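Okay, so the desk is done. Or done enough that I'm allowed to write about it, which was the deal I made with myself back in February when I started pulling everything off it and piling it on the bed in the spare room.

For anyone new: I work from home, I do bookkeeping for a handful of small shops, and for years my desk was the place where things went to be dealt with later. Mail, chargers, a bag of buttons, a box from Wotosier with a lamp in it that I never opened (I still like the lamp! It's in the hallway now). I had a strip of bare wood the width of my keyboard and I thought that was normal. My friend Reiko came over to borrow a heating pad, looked at it, and asked where I put my elbows. I did not have a good answer.

So I took everything off. All of it, even the monitor. Then I made myself a rule that something only came back if I'd gone to the spare room to look for it. Not if I missed it, not if I felt bad for it, only if I walked down the hall in my socks and dug it out. I gave it 30 days.

What I went and got, in order:

- the laptop charger (first morning, before coffee)
- one pen
- a second pen, when the first one started skipping
- the little notebook with the squared pages
- my hand cream
- the good scissors

And that was it for the first two weeks. The stapler stayed on the bed. So did the tape dispenser, which weighs as much as a cat, and the three-tier paper tray I paid real money for. I used the stapler exactly one time in that stretch, standing up in the spare room, and then I left it where it was.

The drawers were worse than the top. I found a Sevard catalog from two apartments ago, a key that fits nothing I own, and so many binder clips. I sorted the paper on the floor over one long evening with the radio on, and the shred pile came to 493 sheets. I know because Declan next door let me use the shredder at his office and it has a counter on it, and he sent me a picture of the number with no message. Thanks, Declan.

Then there was the question of where it should all live. I went back and forth on drawer organizers for ages. I had a tab open with a Grendotex set that was very handsome and had a compartment for everything, and I kept it open for most of the spring, and then I realized I'd be buying compartments for stuff I was getting rid of. I closed the tab. I cut down two shoe boxes and they fit the top drawer with a finger's width to spare on the left side. They're ugly and I see them maybe twice a day - fine.

Luminița asked in the comments on the last post what I did about cables. Not much! I have one that comes up behind the desk and I put a binder clip on the back edge to catch it so it doesn't slide down to the floor when I unplug. (Told you I had binder clips.) The rest are in a bread bag in the bottom drawer. If there's a cleverer way then please tell me, but the bread bag has been there for months and I haven't cursed at it once.

Things I brought back and then took away again: the plant, which hated the spot. The cute calendar, since I look at my phone. A stack of sticky notes, which multiplied the second I turned my back. I did keep the coaster. I'm not a monster, and the wood marks if you breathe on it.

Cleaning the top was the fun part. I used dish soap and warm water, wrung the rag out almost dry, and then went over it with a dry towel. There was a ring from a mug that I'd been calling permanent for so long that I'd stopped seeing it, and it came up with a bit of toothpaste and a lot of rubbing. I can't promise that for your desk, try it in a corner first. My arm hurt the next day and I was so proud of myself.

Shewit thinks I'll have it buried again by the holidays and she's put 57 cents on it, that being what was in her coat pocket. We'll see. My only real habit so far is that at the end of the day anything that's been put down goes back in a drawer or out of the room, and it takes less time than rinsing a plate.

What I like best is having a table again. A bare one makes me want to sit down at it, and I've been paying bills on time and writing actual letters, with stamps. Color helps too, I think: tan wood in front of a really strong blue makes me happy every time I see it, and I would never have noticed that under a layer of envelopes. And if you keep only one container, make it a black mesh pencil cup, set toward the back where your hands don't knock it. Stick a paper label around the bottom if you're a label person. Leave the rest of the wood alone. 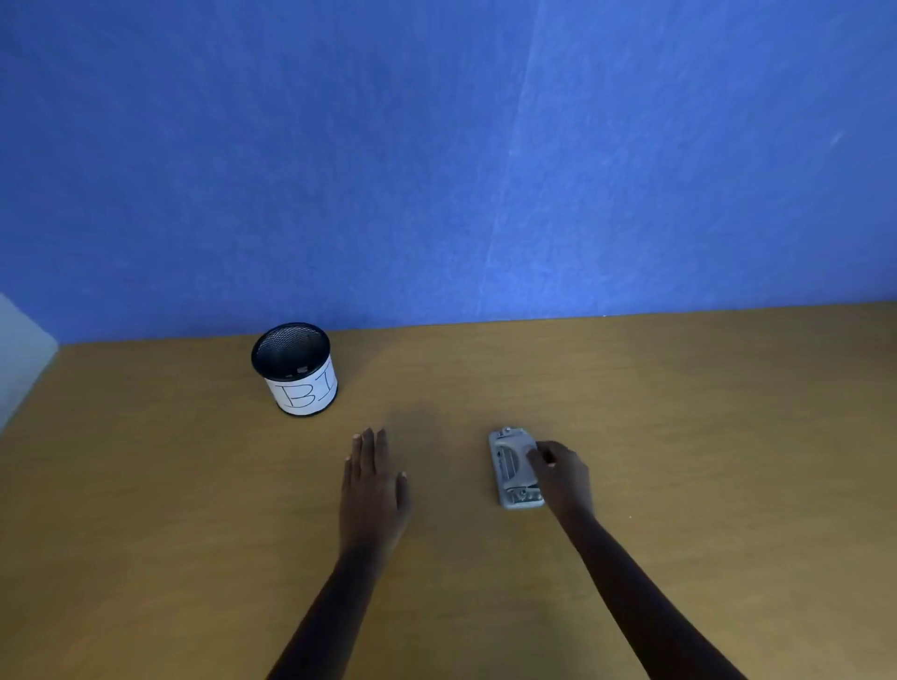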